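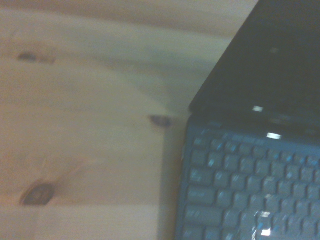
Sunday, Brannigan redirects

Started at 6:40 with the crawl export still open from last night. The Brannigan site has 653 indexable URLs according to the crawler and far fewer in the sitemap, and I wanted the gap explained before doing anything else. Most of it is the old store-locator pages. When the site moved off Murero in the spring, the locator URLs were carried over with a trailing slash and the canonical tags were written without one. Both versions return 200. The search engine has been picking whichever it likes, and it changes its mind about every other week.

Wrote the rule to force the no-slash version at the server level. Tested on staging against a list of 100 URLs pulled from the top of the landing page report. Eight of them went through two hops instead of one. All eight were under /service-area/, where there is already an older rule sending uppercase paths to lowercase. Moved the slash rule above it and merged the two. One hop on the full list after that. I have not pushed to production. Otis Benavides has the deploy key and I am not going to call him on a weekend over trailing slashes.

Internal links are the bigger job. The footer template still points to the slash version, which means every page on the site sends its links through a redirect. Changing the template fixes the footer, but the body copy links were pasted in by hand and will need a find and replace in the database. Exported the table first. Note for myself: the backup is in the folder named "pre-slash," and the one named "pre-slash-2" is the same table with the encoding broken. Delete the second one.

Log files, late morning. Getik finally gave me raw access logs instead of the summarized version. Filtered to verified crawler hits only, by reverse DNS, and dropped everything that only claimed the user agent. A large share of the crawl is going to faceted filter pages on the parts catalog: color, then size, then color again in the other order. Each order makes its own URL. They carry a noindex tag, which keeps them out of results but does nothing to stop them being fetched. Options as I see them:

Block the parameters in robots.txt. Fast, but the noindex stops being read once the page can't be fetched, and a few of these have outside links.

Sort the parameters in the application so each combination has one URL. Correct fix. Needs a developer for a day or two.

Take the href off the filter controls and load results by script. I dislike this for accessibility reasons and will not propose it.

Going with the second, and the first as a stopgap on the three-parameter combinations only. Checked that group for outside links and found none.

Page titles for Arncombe in the afternoon. Ayane Oshima sent her edits on Friday and they are good, shorter than mine and closer to what people type into the search box. She took the brand name off the front of every title and put it at the end. I had argued against that in June and the query data does not support me. Accepted all of her changes except on the returns page, where the new title matched the one on the warranty page word for word. Left her a comment with both URLs.

The meta descriptions are still a problem. Around 500 of them were generated from the first sentence of the product text, and the first sentence is the same across each product line. Given how often the search engine rewrites descriptions anyway, I would leave the long tail alone and write the category ones by hand. Have not decided where the cutoff is. Impressions is the obvious measure, but it favors pages that already rank. Might use margin if they will share it.

Also looked at the rank tracker and regretted it. The Arncombe category pages dropped two or three positions on Thursday and came back on Saturday. Nothing was released on our side in that window. Logged it with the dates and no explanation – there is always a temptation to write one in, and six months later it gets read back to me as fact.

Loose ends: ask Otis whether the CDN caches 301s, and for how long. If the answer is a long time, the staging test tells me less than I think it does. The hreflang question from Getik is still unanswered and they have asked twice. Send Brannigan the redirect map as a plain CSV this time, since the spreadsheet turned their part numbers into dates.

Stopped at 5:15. The database replace is written and not run.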